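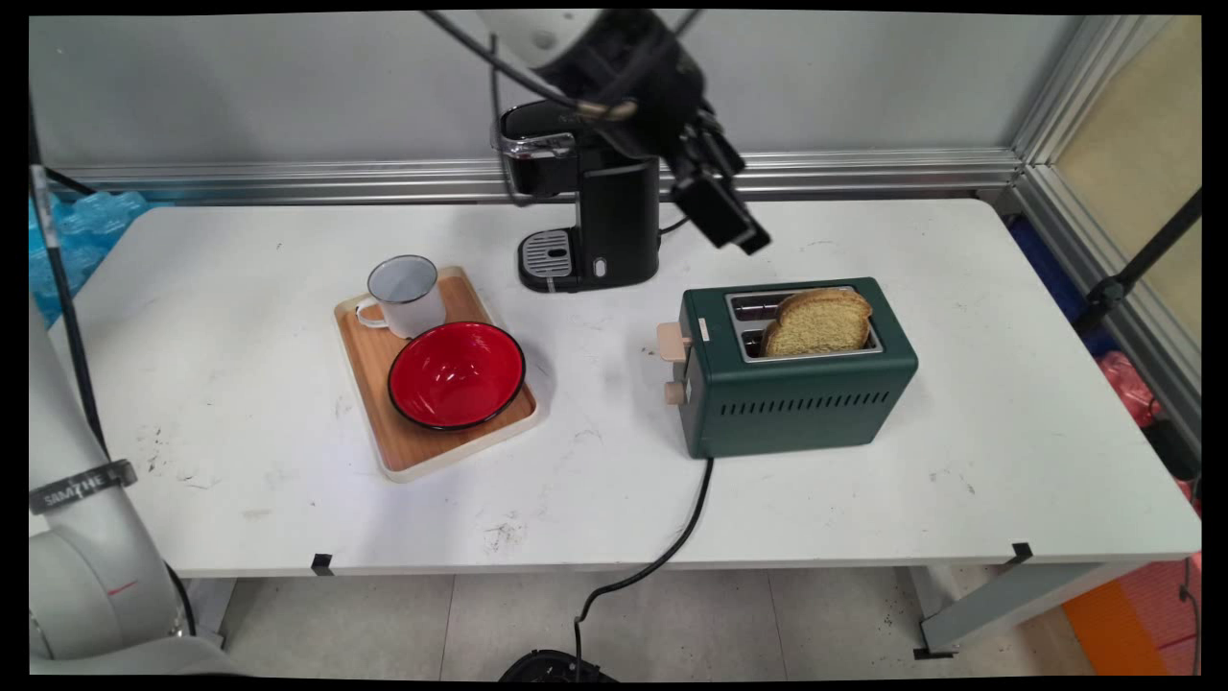

Issue 11, page 2 of 2

# Kitchenette and small appliance inspection: Hoston House, all floors

Inspected by: Geetha Acharya
Accompanied by: Ambros Lehner (building services)
Period: June
Previous issue: 10 (withdrawn)

Page 1 holds the floor plan and the list of circuit numbers. Item numbers carry on from there.

Marks used: **P** pass, **C** pass with comment, **F** fail, **N** not inspected.

## C. Portable heating appliances

Covers kettles, toasters, coffee makers, microwave ovens and the soup warmer on the second floor.

- [x] **C1. Plug, pins and cord grip.** P. All plugs opened except moulded types. Cord grips tight.
- [x] **C2. Fuse rating matches appliance.** C. Toaster on the ground floor was fitted with a fuse of too high a rating. Replaced during the visit. Same fault noted in issue 10, different toaster. Spare fuses in the first floor drawer are mixed in one tub and should be separated by rating.
- [x] **C3. Flex free from cuts, heat marks and tape.** C. Kettle on the second floor has a flattened section of flex close to the base. Insulation is whole. Recheck at next visit.
- [x] **C4. Flex does not cross the sink or hob.** P.
- [ ] **C5. Crumb trays present and emptied.** F. Ground floor tray full to the lip. Second floor tray missing; crumbs were falling through to the worktop. Toaster taken out of use until a tray is fitted. If the maker no longer supplies the part, replace the toaster.
- [x] **C6. Clear space above toasters.** C. Measured from the top of the slots to the underside of the nearest cupboard or shelf. House rule is 500 mm. The first floor position complies only with the toaster pulled forward to the front half of the worktop. A line of tape on the worktop would be enough to mark this.
- [x] **C7. Drip trays on coffee makers seated and drained.** P.
- [x] **C8. Descaling record up to date.** C. Record sheet on the first floor is filled in but not signed. Tài Triệu confirms he did the work. Sign at the time in future.
- [ ] **C9. Microwave door seal and latch.** F. Ground floor unit: latch needs two attempts before it catches. Unplugged and labelled. Cirillo to quote for repair; if the price is over half that of a new unit, dispose.
- [x] **C10. Test labels readable and in date.** P. Two labels had lifted at the corner and were pressed back. Labels should go on the plug, not on the body of the appliance, where they come away with wiping.

## D. Sockets and supply

- [x] **D1. Socket faces intact.** P.
- [x] **D2. No multiway adaptors feeding heating appliances.** C. One four-way extension found behind the ground floor fridge, feeding the fridge and a phone charger. No heating load on it at the time. Removed all the same. The fridge now has the wall socket to itself.
- [x] **D3. Residual current devices trip on test button.** P. Tested by A. Lehner with the floor warned beforehand. All reset first time.
- [ ] **D4. Isolator switches labelled.** F. The second floor labels read "left" and "right", and the worktop was turned round in the refit, so they are now the wrong way about. Relabel by appliance name.
- [x] **D5. Distance from socket to tap.** P. Unchanged from issue 10.

## E. Worktops, tables and floors

- [x] **E1. Surfaces level and stable.** C. Free-standing table on the first floor rocks when leaned on at the window end. One foot adjusted. The thread on that foot is worn and it will work loose again.
- [x] **E2. Surfaces clean, no grease near heat.** C. Scuffs and marks are accepted as wear. Grease is not. A film was found on the wall tiles behind the ground floor toaster and was wiped off with ordinary detergent.
- [x] **E3. Edge sealant at sink.** P.
- [ ] **E4. Floor dry, mat flat.** F. The ground floor mat has curled at two corners and is a trip hazard. Removed. Replace with a mat with a bevelled edge, or do without.
- [x] **E5. Paper, cloths and packaging kept clear of heat.** C. Kitchen roll holder on the second floor is fixed 40 mm from the side of the soup warmer. Move it to the other side of the sink. The screw holes will need filling.

## F. Fire equipment

- [x] **F1. Fire blanket mounted, tapes hanging free.** P.
- [x] **F2. Extinguisher gauge in green, pin and tag in place.** P.
- [x] **F3. Route to extinguisher clear.** C. Some 40 boxes of Latlow stationery were stacked in the ground floor corridor. The extinguisher could be reached, but only from one side. Irina Pop has agreed to have them moved to the basement store.
- [x] **F4. Heat detector head clean, no cover left on.** P.
- [ ] **F5. Instruction notice posted.** N. Notices were down for reprinting. Kurnlow to deliver. Inspect when hung.

## G. Water and hygiene

- [x] **G1. Hot tap warning sign.** P.
- [x] **G2. Water filter cartridge in date.** C. Date written on the cartridge in pencil and almost rubbed off. Use marker.
- [x] **G3. Fridge temperature log.** C. Gaps in the log on the second floor. Reading at the visit (11.40 am) was within limits. The thermometer should sit on the middle shelf; it was found in the door.
- [x] **G4. Waste bins lidded and emptied.** P.

## Actions

| Item | Action | By |
|---|---|---|
| C2 | Sort spare fuses by rating | Tài Triệu |
| C5 | Empty ground floor tray; fit tray or replace second floor toaster | Tài Phùng |
| C6 | Tape line on first floor worktop | Tài Phùng |
| C9 | Quote for microwave latch | Cirillo |
| D4 | Relabel isolators | Ambros Lehner |
| E1 | New foot for table | Ambros Lehner |
| E4 | Replace mat | Irina Pop |
| E5 | Move kitchen roll holder, fill holes | Ambros Lehner |
| F3 | Clear corridor | Irina Pop |
| F5 | Inspect notices once hung | Geetha Acharya |

Please write full names against actions. In issue 10 "Tài" was entered alone three times and both people took it to mean the other.

## Further comments

Failed appliances carry a red tag through the plug pins. The tag may be removed only by the inspector or by building services. A tag was found in the ground floor bin during this visit with no matching entry in the log. The appliance it came from has not been traced. Anyone who removed it should tell A. Lehner.

Private appliances brought in from home are to be declared before first use and go on the same list as the rest. Desk fans and chargers are covered by the office checklist and are not repeated here.

Item C3 (flattened flex) carries over to issue 12, together with anything above still open by then.

Signed: G. Acharya
Countersigned: A. Lehner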